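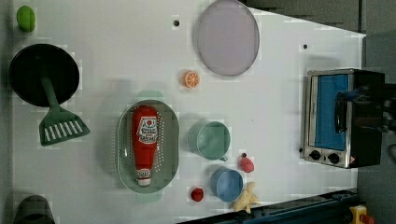

ベランダ用ソーラーパネル「Ludon」を使ってみた記録

購入から一通りの季節を過ごしたので、使用感をまとめておく。Ludonは単結晶シリコンの折りたたみ式パネルで、公称出力は200W。販売元はKratochvílという会社で、同じシリーズに300Wの上位モデルもある。うちのベランダは幅が足りず、200Wのほうを選んだ。

## 設置環境

- 場所：集合住宅の4階、南南西向きのベランダ
- 設置角度：手すりの内側に立てかけ、夏は浅め、冬は深め
- 接続先：手持ちのポータブル電源（MPPT方式の入力あり）
- 用途：ノートパソコン、照明、扇風機、携帯電話の充電

系統連系はしていない。売電を考えている人には参考にならないと思う。

## 外観と作り

パネルは4つ折りで、表面は樹脂のラミネート。ガラスではないので軽く、片手で運べる。折り目の部分は布で、ここの縫製はしっかりしている。四隅にハトメがあり、ロープで手すりに固定できる。ただしハトメの穴が小さく、太めのロープは通らない。うちでは細いロープに買い替えた。

裏のスタンドは角度が3段階しか選べない。冬はもう少し立てたいので、後ろに板をかませている。スタンドの金具は10月に一つ緩んだが、ドライバーで締め直してからは問題ない。

出力ケーブルは3mで、ベランダから室内に引き込むには短い。窓の隙間を通す薄型ケーブルを別に用意した。つなぎ目が増えるとその分の損失も出るが、手元の測定器では誤差と区別できない程度だった。

## 発電量

晴れた日の正午前後で、実測は140Wから155W。公称の200Wが出たことは一度もない。公称値は標準試験条件（日射1,000W/m²、セル温度25℃）での数字なので、ベランダの立てかけ設置ならこのあたりが妥当だろう。

夏は日差しが強いわりに伸びない。結晶シリコンは温度が上がると出力が落ちるためで、8月の午後は130Wを切ることも多かった。パネルと壁の間を拳二つ分ほど空けたら、少し改善した。裏に熱がこもる置き方は避けたほうがいい。

曇りの日は20Wから40W。雨の日は出していない。説明書には防水とあるが、接続部の箱は防滴止まりで、濡らしたままにするのは気が進まない。

影には弱い。手すりの縦格子の影が数本かかるだけで、出力は半分近くまで落ちる。バイパスダイオードは入っているらしいが、細い影が全体に散る状況ではあまり効かないようだ。格子の手すりのある家では、パネルの下端を手すりより高くできるかどうかを先に確かめてほしい。

積算では、使い始めから今日までの表示が3,317時間分のログに対して合計96kWh。このログは電源側が入力待機している時間も数えるので、発電していた時間そのものではない。

## 価格と元が取れるか

購入店はIstilmontの通販で、パネル本体に薄型ケーブルを足した。送料は別。電気代だけで回収しようとすると、うちの使い方では10年以上かかる計算になる。節約が目的なら勧めない。停電時の備えと、日中の小物の充電をまかなえることに値段をつけられるかどうかだと思う。

なお、Ciltvilleの実店舗にも展示品がある。大きさの感覚は写真ではつかみにくく、広げた状態を見てから決めたほうが失敗が少ない。自分は寸法図だけで買ったため、届いてから物干し台を一つ片付けることになった。

## 気になった点

- 説明書の日本語が不自然で、極性の説明が特に読みにくい。図のほうが正しい。
- 収納袋が付属しない。
- 表面の汚れが目立つ。春の花粉の時期は週に一度、水拭きした。拭いた後は5Wほど戻る。
- 表面の樹脂に細かい擦り傷がついた。出力への影響はまだ見えない。
- 強風の日は取り込む必要がある。軽さの裏返しで、ロープ留めでもかなりあおられる。

## サポート

金具の緩みの件で一度問い合わせた。返信は二日後に来て、締め方の図が添付されていた。保証は2年。出力低下は保証の対象だが、測定条件の写真を出すよう求められるので、購入直後に晴天時の数値を控えておくといい。

## まとめ

出力は公称の七割から八割弱、作りは値段相応。南向きで影の少ないベランダなら使える。格子の影が避けられない場所や、出しっぱなしにしたい人には向かない。300Wのモデルは広げた幅がかなりあるので、庭か屋上のある家向けだと思う。

評価は5点満点で3.5。スタンドの角度がもう一段あれば4にした。

2019/08/05 記

追記：変換コネクタの型番について質問があったが、パネル側はMC4で、電源側は機種によって違う。極性を測定器で確かめてからつなぐこと。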